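Setting up your Garken blackout curtain

4. Hanging the curtain

By now the Konley track should be up, level, and clicked into its end caps. This is the fun part, so put the kettle on first and clear yourself a bit of floor!

4.1 Shake the curtain out and let it hang over a door or a banister overnight if you can. It comes out of the bag with sharp fold lines, and most of them drop out on their own.

4.2 Find the header tape along the top edge. Push one glider into each pocket, 16 in all, working from the middle outwards. The gliders only go in one way round (the flat side faces the wall).

4.3 Feed the gliders into the open end of the track. Two people make this much easier, one on the steps and one holding the weight of the cloth.

Caution: never let the full curtain hang from a half-loaded track. The end gliders can snap.

4.4 Slide the stop in and turn it a quarter to lock.

Note: if you bought the Jident ceiling kit, the stop is a small screw. Finger-tight is plenty.

5. Dressing the folds

A flat curtain lets light creep round the sides, and a nicely folded one swallows it. It really does change the whole room.

5.1 Draw the curtain back as far as it will go and run your hands down each fold from top to bottom.

5.2 Tie it loosely in two places with the soft ties and leave it for nearly 7 hours. Don't pull the ties tight, or you'll be ironing again.

5.3 Untie, draw it across, and check the hem. It should just clear the floor.

Black curtain in folds behind a white tabletop:

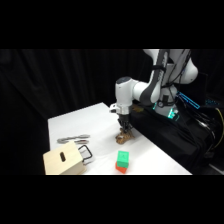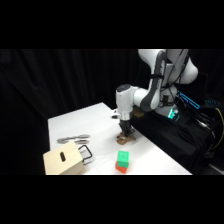

5.4 Switch off the lights in the middle of the day and wait a minute for your eyes to settle. Any pinholes of light will show up beautifully. Mark them with chalk and cover them from the back with the Yeoh patches.

Caution: no steam irons on the coated side. Use a cool iron on the cloth side, with a tea towel in between.

5.5 Brush off dust with a soft clothes brush whenever you notice it. Black shows everything, so keep the brush handy.

Gilang Mangundap looks after spare gliders and patches. Quote the size printed on the bag when you write in.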